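2019-03-14
Posted by the Manipulation Software Group, Kotedard
Last updated: 2019-03-14

Notebook entry: planner and perception, shelving cabinet

The planner was rebuilt this morning against Dotix branch 2701. The collision margin at the front rails of the slatted racks was set to 12 mm. The previous value of 14 mm rejected too many approaches to the left-hand shelf.

Depth segmentation remains the weak point. The gaps between the slats return the wall behind them, and the filter then treats each rack as open space. A plane fit along the rail has been added as a temporary measure.

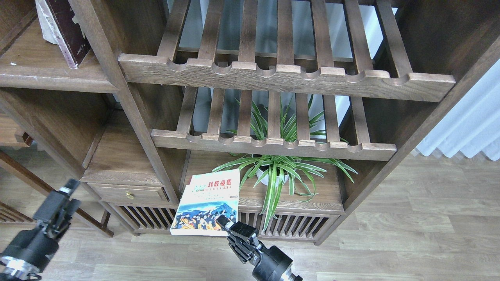 Grasp width for paperbacks is now read from the wrist estimate and no longer from the object table. The table entry assumed a hardcover and commanded too much closing force. Idle-arm behavior is unchanged: the free gripper holds its last pose, open, until the planner releases it.

The spider plant continues to cause false obstacles. Leaves hanging in front of the lower doors are merged with the door panel in the Niskanen map - see issue 1669. A soft-obstacle class has been proposed and is not yet merged.

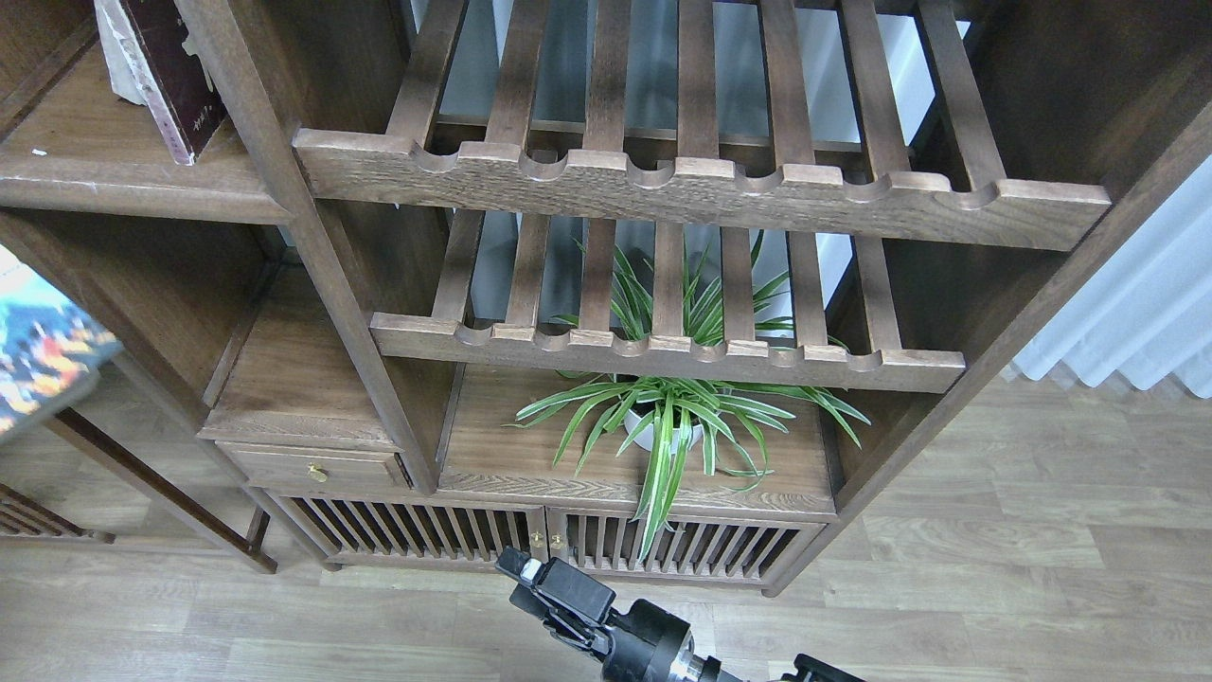 Gripper in front of the slatted cabinet doors, under the plant leaves.

Open items: repeat the rail fit with the curtain masked out; export the logs to Fivico format; review the margin again before the August release.

2 comments | 0 shares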